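Writing Fiction for Series: Handout 4
Minor characters and the companion story

Tutor: Sheyla Cabrera
Read before the workshop. Bring your own draft, printed, double spaced.

What this handout covers

Last time we looked at how a first volume sets up promises for the ones that follow. We now turn to the people at the edge of the book: the ferryman, the second guard, the cousin who turns up at the wedding and goes home again. Many fantasy series carry shorter pieces alongside the main volumes, and these often belong to minor characters. I will call them companion stories. They may be published on a blog, in a newsletter, as an extra at the back of the paperback or as a small book of their own. Where they appear matters less than how they are built.

Our working text is the Brullside sequence, which Dwight Gill has kindly let us use in draft. You have the first volume (308 pages in the copy on the reading shelf) and the companion story "Soltani at the Weir". If you have only had time for one, read the companion story and chapter 13 of the novel, in that order.

Terms

Main line: the events a reader must know to follow the series from one volume to the next.

Side line: events that happen in the same world and period but can be skipped without loss.

Hinge: a moment that appears in both. The reader sees it twice, from two positions.

Debt: anything the main line has mentioned and left unexplained. A scar, a missing brother, a locked room.

Where a companion story comes from

Most usable companion stories start from a debt. In Brullside, Soltani is a toll keeper who speaks in three scenes. She has a burnt hand, she refuses to take coins from the left, and she lets the heroine through the gate without papers. The novel explains none of this and does not need to. A reader who never meets her again has still had a complete scene.

Compare Hement, the steward. He gets more pages than Soltani, and he is well drawn, but everything we want to know about him is answered by the end of the volume. Gill tried a companion story for him first and gave it up after 26 pages. The draft kept repeating what the novel had already told us, with extra meals.

So when you go looking in your own manuscript, go by what is owed. Page count is a poor guide. Make a list of your debts before you choose a character.

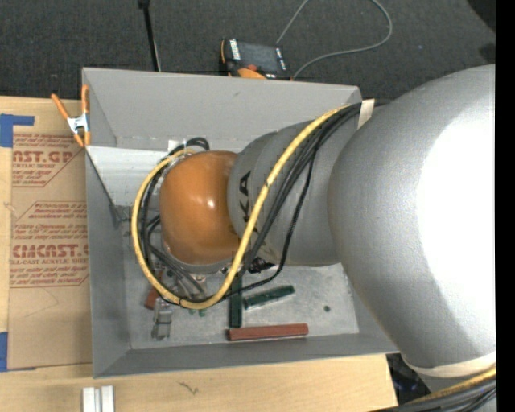

Some debts should be left alone. If the mystery of a character is doing work in the main line, paying it off early in a side line will cost you later. Ask what your next volume needs the reader not to know. In the Brullside books, the identity of whoever opened the river gate is held back until the third volume, and "Soltani at the Weir" stops the night before it happens. She is in the right place, and we see her go to bed. Several of you said in your reading notes that you found this annoying. I think the annoyance is useful, but we can argue about it.

Handling the hinge

A hinge scene has to agree with the main line on what was said and done. It can differ on everything else: what was noticed, what was feared, how long it seemed to take. The gate scene runs to five pages in the novel because the heroine believes she is about to be arrested. In the companion story it takes two paragraphs. For Soltani it is the end of a long shift and a girl with wet boots.

Points to check in your own hinge:

Spoken lines match word for word, unless one of your narrators is known to misremember.
Weather, season and time of day match. Gill had snow in one version and July in the other until his second draft.
Nobody learns anything in the side line that they plainly do not know later in the main line.
The scene is worth reading twice. If the second view only confirms the first, summarise it in a line and move on.

Keep a continuity sheet. It can be as simple as a page with three columns: character, what they know, when they learn it. Start it now, even if you only have one volume planned. Going back through a finished book to build one is slow work.

Scale

Beginners tend to make the companion story too large. A war is discovered, a prophecy is added, and the minor character turns out to be a lost heir. After that she is no longer minor, and the main line has a problem it did not have before. Soltani wants to get her hand seen to and keep her post through the winter. The town of Ilen, which is only a name in the novel, is where the healer lives, and the whole plot is getting there and back before her absence is noticed.

A small aim also helps new readers. Someone who picks up the side line first can follow a woman trying to reach a healer. They could not follow a succession crisis with 13 named houses.

Exercise

1. List every debt in your current draft. Do not judge them yet.
2. Cross out any that your next volume depends on.
3. Choose one of those left and write the opening of a companion story, no more than two pages. Your character should want something that would not interest your main hero at all.
4. Mark the place where a hinge could go. You do not have to write it.

Bring the list as well as the pages – we will start with the lists.

For next time

Read the second Brullside volume as far as the crossing. Dwight Gill will join us for the second hour and will take questions on drafting order, so please have one ready. Late reading notes can go in the tray by the door.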